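Informe de avance a la fundación, enero de 2020
Proyecto de corresponsabilidad en los cuidados, Villanueva

Las encuestas van por 43 hogares. En casi todos, él declara que las tareas se reparten a medias y ella pide otra hoja para contestar. El taller para padres arrancó con tres inscritos; dos venían, según supimos luego, por el café -- se quedaron igualmente. Del presupuesto quedan 1,102 euros en miles, o sea, poco más que el alquiler de la sala y las fotocopias. 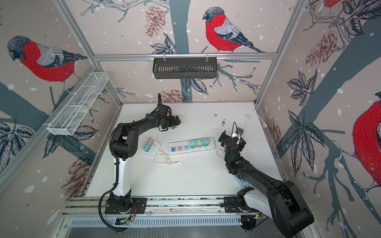 En febrero repetiremos el taller en Grarnalham, con horario de tarde y guardería, que en la solicitud original se nos olvidó incluir. Pedimos que se autorice ese gasto.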